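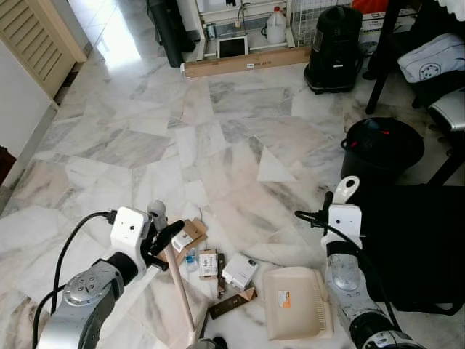
Week 3: Do mentoring programs get women promoted?

Read Effiong's chapter before class. She reports on Kinetti, where 40 women were paired with senior managers, and calls the program a success. Success at what? The measure was a satisfaction survey. Pay and job grade weren't tracked.

Compare Hakport, which had 165 applicants for its scheme and took the ones their bosses recommended. Those women were likely headed up anyway – so what did the mentor add?

Wuyts is more careful, but he has no comparison group either.

For seminar: write 200 words on what evidence would change your mind. "Participants felt more confident" won't do.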